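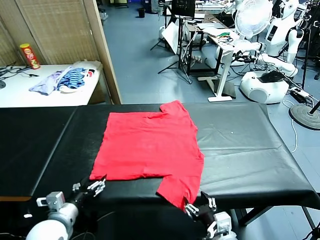
Red T-shirt on the folding table, right gripper closed on the lower sleeve, left gripper open.

Right gripper reports "object lost" while it is still holding the cloth, then the arm pulls

Posted in: Two-arm setups › Grippers and sensing
Posted by sleevelength, October 16, 2022
Viewed 777 times

We have two white arms fixed along one side of a long table with a black vinyl cover, and they fold T-shirts. Each has an ordinary two-finger gripper. The job runs on Hatero, with the stock cloth-handling blocks and a few of our own on top. It worked well enough through the summer.

Since we changed the finger pads we have had the same fault again and again, always on the right arm. The order of events is as follows.

1. Right gripper closes on the sleeve nearest the front of the table.
2. Gripper reports "holding".
3. Arm begins to lift. Somewhere in the first few centimetres the report changes to "object lost".
4. The recovery block starts. It should open the fingers, back off and try again. The fingers stay closed and the arm backs off anyway, taking the shirt with it.

On Thursday the left arm had hold of the other side when this happened. The two of them pulled against each other until the left one tripped on force. The shirt tore at the shoulder seam. I don't mind about the shirt, but I had been reaching in to straighten the hem a few seconds before, and I would like to understand this before anyone does that again.

What I have tried so far:
— Closing force up from 35 per cent to 50. Fewer faults, but the pads leave marks.
— Swapping the left and right grippers. The fault stayed on the right side, so I don't think it is the gripper.
— A new cable from the gripper to the wrist. No change.
— A thicker shirt. It happens much less often with a thick one.

In the log the finger position reads 318 when the fingers are shut with nothing between them. With a single layer of sleeve it reads anything from 318 down to 316. The "holding" limit in the settings is 317. I assume that is part of it, but I can't see why the fingers don't open in step 4.

The pads are the soft grey Kideck ones. Before those we had the hard ones that came with the grippers.

Has anyone seen the recovery block skip the opening like this?

gresholm_workshop
Reply accepted by the poster

There are two faults here and I would deal with them one at a time.

The first is the false "lost". Your limit sits one count away from fully shut, and a single layer of thin cotton is not enough to keep the fingers reliably on the right side of it. Soft pads make this worse. They squash as the load comes on, the fingers creep in a little further, and the position reads the same as an empty gripper. Your hard pads didn't squash, so you got away with it. That also fits what you saw with the thicker shirt.

Measure your shut position again with the new pads on. Close on nothing ten times at the force you use for the job and write down each reading. Do the same with one layer of sleeve and again with two. If the one-layer readings overlap the empty ones, no limit will work and you should stop using position alone for single layers. We make a small tuck first, so there are always two layers between the fingers. The other way is to look at the cloth with the camera after a short lift and let that decide.

The second fault is the dangerous one. In the cloth blocks, recovery asks the gripper to open only if the state is "holding". If the state is "lost", it takes it that the fingers are already free and goes straight to backing off. So a false "lost" gives you exactly what you describe. Put an open command at the top of the recovery block with no condition on it, then wait for the open position to come back before the arm is allowed to move. If it doesn't come back inside your time limit, stop both arms and leave them stopped.

That last part matters with two arms. At present your right arm is retreating and the left one has not been told. Any fault on one side should hold the other side too.

Swapping the grippers proved less than you think, by the way. The limit is stored with the arm, so the right arm kept its own number when the other gripper went on. Compare it with the left arm's setting. I expect you will find they differ.

Until this is changed I would run it slowly, and keep hands out of reach of both arms unless they are stopped with the stop button in. A pause in the program is not good enough for straightening a hem.

bachmann_fan
Sounds like a worn gripper to me. We had something like it on our old Bachmann and a new one cured it. Also try turning the force up, we run ours at 80.

Mi-kyung Lim

I would not go up to 80 on a shirt. With a false "lost" it only means the arm pulls harder on something it thinks it has let go of. The original post also says the fault stayed put when the grippers were swapped.

Agree with gresholm_workshop on the rest. I have two things to add.

Check the pull limit on each arm. You say the left one tripped, so the right was either set higher or not set at all while backing off. We found in May that our retreat moves were using a different set of limits from the folding moves, and the retreat ones had never been filled in.

Look at where the sleeve is when you grip it as well. If it hangs over the front edge of the table, part of the lift goes into dragging cloth over the lip. On vinyl that can be a fair tug, and it can work thin cotton out of soft pads. We grip a little further in where we can.

sleevelength

Thank you. The left arm's limit is 315 and the right is 317. I must have changed one when the pads went on and forgotten the other.

I did the ten closings. Empty gave 318 every time. One layer gave 318 four times out of ten, so position is no use for that. Two layers never read above 314.

The open command is now at the top of the recovery block and a fault on either arm stops both. I forced a "lost" by hand with a shirt in the fingers, and the gripper opened before the arm moved. I repeated it with the gripper cable pulled out, and both arms stopped and stayed there.

Mi-kyung, you were right about the retreat limits. The right arm had none. It does now.

Still to do: the tuck before the lift. I will also put the hard pads back on for a day to see what the readings do.

gresholm_workshop

Good. Write the shut reading on a bit of tape on each arm with the pad type next to it, and take it again whenever the pads are changed. Ours drifts by a count or two as the pads wear.

3 people have this problem too
Topic open for replies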